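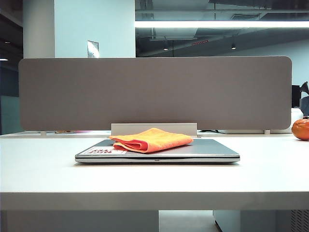 August, evening: start positions

Spent most of the day on the rules for the desk-wiping task. The version we had was half a page long and left too much to whoever was on shift. Csenge Lakatos read through the last 101 episodes yesterday and threw out 21 of them, nearly all for the same reason. The cloth started in a different place each time and the notes didn't say where.

So I wrote down the start position as it is now. Laptop closed, near the middle of the desk, in line with the white bracket on the divider, hinge side to the back. Orange cloth folded on the lid, left and center, toward the back. The sticker at the front left corner stays uncovered. It makes a good check, and anyone can see at a glance if the cloth has been put down too far forward.

Ernő wanted distances in millimeters. I said no for the cloth and yes for the laptop. A folded cloth never comes out the same twice and people would spend the whole reset fussing with it. We agreed on a box of tolerance for the laptop and a plain sentence for the cloth. He still thinks it should be a number. I told him he can bring it up when Dorottya is back from Hustska.

The longer argument was over other things on the desk. There is a tangerine, or something like one, at the right edge, past the end of the divider. Ferenc's view is that nothing should be on the surface that isn't in the task sheet. Mine is that a real desk has things on it, and the arm should learn to leave them alone. We went back and forth until lunch. What I wrote in the end:

Objects not in the task are allowed if they are outside the reach area and are noted in the log before the run. If they move during a run, stop and mark the run.

Ferenc signed off on that. He asked for a line about food as well, which I added, since fruit will get old and change over a long series. Replace or remove it at the end of the shift.

Safety part took less time than I expected. Stop button checked at the start of every shift and written down, with initials. Hands off the desk once the operator says "ready." Speed limit stays at 60 percent for anything with a laptop under it. Ernő asked if that could go up for the dry runs with no laptop. I left it alone for now. Two limits for one task is how somebody ends up using the wrong one.

Still not settled:
What to do about the sticker. If we swap in another laptop it won't have one, and then my check is gone.
Whether a dropped cloth counts as a failed run or a restart. The Murnura people restart. I would rather count it.
Who approves changes to the sheet when Dorottya is away.

Read the whole thing aloud to Csenge at four. She did the reset from it with no help from me and got the cloth right the first time, but turned the laptop around. The sheet said "hinge to the back" and she took back to mean her side, as she was standing behind the divider. Changed it to "hinge toward the divider." Went through the rest and found two more places with the same problem, and fixed those too.

The sheet is 31 lines now. Sent it to Ferenc before I left. Need to print a copy for the desk in the morning and take the old one down.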